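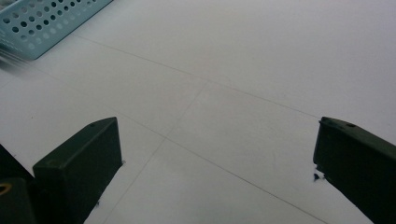
I've got the Flirnik gripper kit on trial from Fesbridge for 30 days. Two fingers, a handle and a camera. You hold it and do the job yourself, and the recordings go off to train an arm.

Set-up took 17 minutes. The booklet is clear enough, though the finger screws are fiddly.

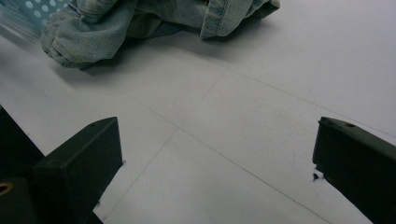

Cekberg, June 28, 2018

Moved on to laundry. Jonas Auer asked if the fingers open wide enough for thick cloth. For denim, yes. My wrist did ache after the second session.

Price is for the kit only. The software is free until September, then you pay by the seat. Florian Zaugg at Fesbridge says existing users get 2 seats included. I've asked for that in writing.

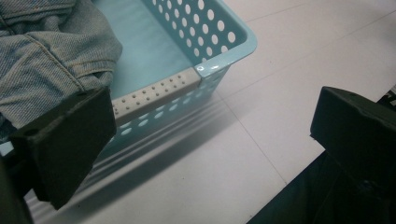 Denim and the blue basket, Flirnik kit.

Marks so far: 7 out of 10. I'd like a lighter handle and a longer cable. Trying the Sutter one next, same jobs.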